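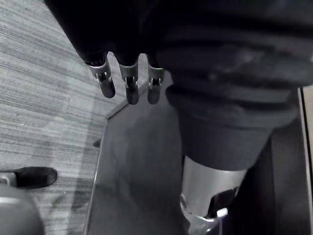

Sponsored stair climb, is it worth entering as a work team?

menaka_a
Our office (Stero, the Trultwood branch) wants to put a team into the Mivwood stair climb for the hospice. It's 603 steps, you go up in waves, and there's a soup and roll at the top. I said I'd find out if it's any good before we hand over the entry money. Has anyone here done it? We've got 19 names so far but I reckon half of them will vanish when they see the stairs.

MahfuzK
Did it last year with my brother Imtiaz. Brilliant day! The first few floors feel like nothing, then your calves go and you spend the rest hanging off the handrail chatting to strangers. We raised more than we'd hoped, mostly from our mum's choir.

nhyira_i
I'll be the grump. It was £28 a head when we entered and I'd rather the hospice just had that. By the time they've paid for medals and T-shirts nobody wears twice, how much gets through? My team at Kanagaratnam did a bake sale instead and every penny went in the tin.

MahfuzK
Fair, but our T-shirts were paid for by a sponsor, it said so on the entry form. And I'd never have got my uncle to give me a tenner for a bake sale. He wanted to see me suffer.

menaka_a
Ha, I think my manager feels the same. Nhyira, was that £28 per person even for a team? The form I've got says 24 if you enter ten or more.

nhyira_i
We were only six so no discount. OK, that's a bit better. I'd still ask them straight out what the costs are, they do answer emails.

Moushumi H
I've marshalled at this one (landing nine, the one with the awful carpet). Two things, Menaka. Put your slow people in the early wave, it's quieter and they won't feel chased. And get the sponsor forms out now, because people left it till the week before and then wondered why they'd raised about forty quid.

ImtiazK
Mahfuz has left out that I beat him by four minutes.

MahfuzK
You had a head start. Different wave.

ImtiazK
They're chip timed mate.

menaka_a
Thanks all, very useful. I've emailed them about the costs and I'll put the answer up when it comes. Moushumi, is there anywhere to leave bags at the bottom?

Moushumi H
Yes, a room behind reception, but take a padlock.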